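Subject: Re: Usthorpe open day, 16 Dec 2020: program for member groups

To all list members,

Thank you for the replies received so far. The request from the Clundinby group is quoted first.

> Our members would like to know what the cloth handling
> session consists of, and whether visitors may take part.
> We expect to bring six people.

The session covers work with soft items on a made-up bed. An operator holds one gripper in each hand and takes the cloth by its edges.

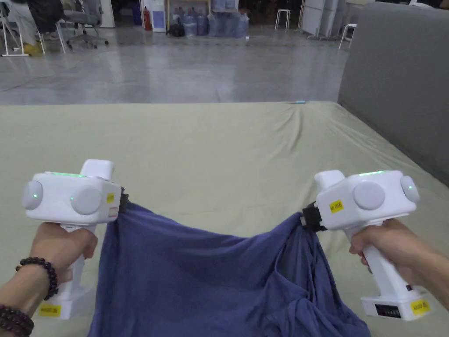

Cloth held between two hand-held grippers, Usthorpe hall.

Visitors may take part in groups of three. Each turn lasts six minutes, and the Gough team will give a short briefing first. 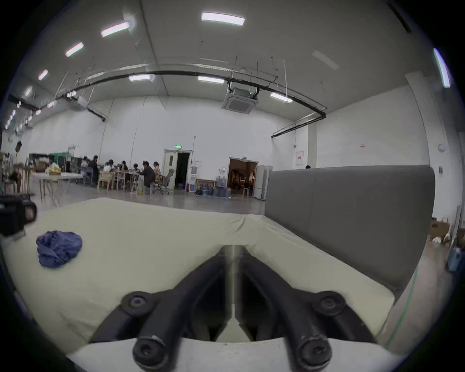
Groups waiting for their turn are asked to stay behind the line marked on the floor – the session leader will call them forward. The Drurkum software talk is given in room 315 and may be attended before or after. 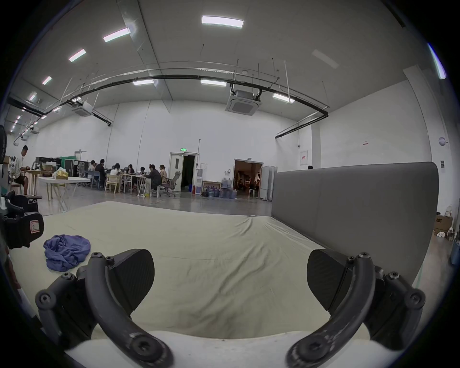

Do visitors need any training before they handle the grippers?
None is required. The briefing covers grip, release and safe distance.

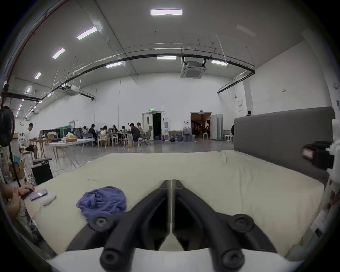

Places are limited to 53 for the whole day. Member groups should send their final numbers in reply to this message. Staff will be at work at the tables beyond the bed during the visit, and we ask that voices be kept low. A second open day is planned for June.

Open Day Office
Usthorpe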